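The **Ostura Vunel** is a hand-held gripper kit sold by Koyama Dandton. It is used to record handling tasks by hand, and the recordings are then used to train robot arms. The kit has been on sale since March and costs $298 without the camera.

## Design

The tool has two black fingers on a linkage, with brass-rimmed pivot holes and a central mount. It weighs 780 grams less than the earlier bench model, which needed its own stand. Thin film is a standard test for the jaws, and a plastic bag on a table is the usual item.
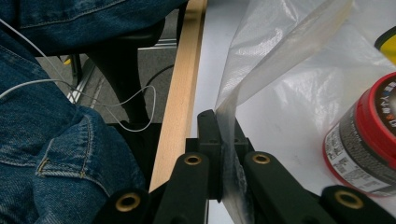 ## Bag handling set

The bag handling set is a paid add-on with 78 task cards. Each card names one item and one action, such as pinching, lifting or folding. Printed shopping bags are included in the set along with plain ones. The seller asks for 60 takes per card.

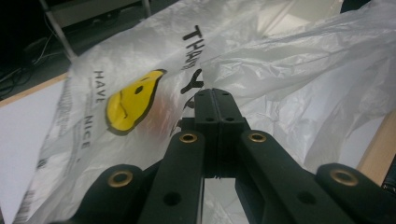

Buyers may send their takes in for checking, at no charge for the first year. The shared library for the set holds 3,097 takes, and kit owners can download all of it. Replacement fingertips are sold in pairs. A left-handed grip is listed but has not shipped.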